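Notebook, incident coding desk
30/10/2024
Wuris truce log, second pass

Started on the duplicates again. The truce between Stanis and Grarkumari has now been broken 1,748 times according to the raw table, and reaffirmed by both sides nearly as often, sometimes in the same statement. Our job is to work out how many of those are separate events and how many are the same mortar round reported by everybody who heard it.

Current procedure, written down because I keep changing it and then denying that I did:

Match on time first, then place, then weapon. Time window is 40 minutes. Place has to agree to the nearest village or the nearest numbered post. Weapon is allowed to disagree, as the two sides have never once agreed on what was fired. What Stanis calls "harassing small arms fire" is "a measured response" in the Grarkumari bulletin, and the hotline log calls it "noise."

Ran that over the June block as a test. It merged too much. The culprit was Abubakar crossing, where something happens most evenings at the same hour, so the script looked at two separate nights that had been typed in under one date and decided they were one very long night. Fixed by hand. The dates were wrong in the source, so strictly speaking the script was right and I was the one adding information. Ibrahim Odukoya disagrees with this reading and has put a comment in the margin of the codebook that just says "no."

Clock problem, still. Grarkumari went back to winter time, Stanis did not, and the hotline log is kept in whichever one the duty officer's watch happens to be on. I found six entries where the reply comes in before the complaint. Tempting to code those as diplomacy working unusually well. Flagged as TIME? and left in.

Then the drones. The old codebook has one line for "overflight," which was fine when an overflight was an airplane and you could be annoyed at it properly. Now there are little quadcopters from both sides over the same bean field, and each side's bulletin says its own was "on a routine inspection of the line" and the other's was "a flagrant violation of airspace." Under the truce text, airspace is mentioned exactly once, in an annex, in a sentence without a verb. Ibrahim's view is that we code all of them as overflight and let the readers sort it out. My view is that this will triple the violation count for the autumn and somebody will make a chart of it, with a red line going up, and the caption will say "truce collapsing." Provisional answer: new code, OVF-S for small, counted in its own column and kept out of the headline total. Needs a footnote. Everything needs a footnote.
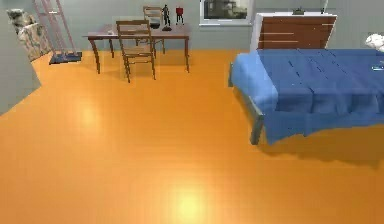
Also needs a footnote: "shots in the air." Weddings on the Wuris side of the river account for a fair amount of what Stanis reports as provocation. We have a CELEB code for it but hardly anyone used it before the spring, so the early months look like a shooting war with very good attendance. I went back through 18 of the early reports where the text mentions music, a procession or a football result, and recoded the ones where both sources agreed that the firing pointed up. The football ones I'm less sure about. Grarkumari lost that match.

Harder case from this afternoon. Stanis reports "heavy machinery digging toward the line at night." Grarkumari reports, for the same place, "repair of a culvert." Hotline log says "digger, loud." All three can be true. We don't code intent, it says so on page one of the codebook in bold, and then on page four there is a field called "purpose of works" which I appear to have written myself. Left blank for this one. Want to take the field out altogether, but the spring release has it and people get upset when columns vanish.

Source weights: no change. Tried giving the hotline log more weight than the bulletins, as its authors are too tired to spin anything. That made things worse, because they are also too tired to write down the place. "Same spot as before" occurs often enough that I searched for "before" and followed the chain backward until it ended at an entry reading "usual spot."

Rerun with the new settings finished late. The merge at Abubakar now behaves. The river villages look sensible. Two groups near the old customs shed are still stuck together and I can't see why, possibly the spelling of the hamlet, which has three versions in the bulletins and a fourth on our own map (mine).

To do:
Split customs shed groups, check spelling table first.
Draft OVF-S footnote, keep it under a paragraph this time.
Ask Ibrahim what "no" refers to, the dates or me.
TIME? entries: get the changeover date for each side in writing, from each side, separately.
Do not send the total to anyone before the footnotes are in. If anyone phones for a number, it's still being checked.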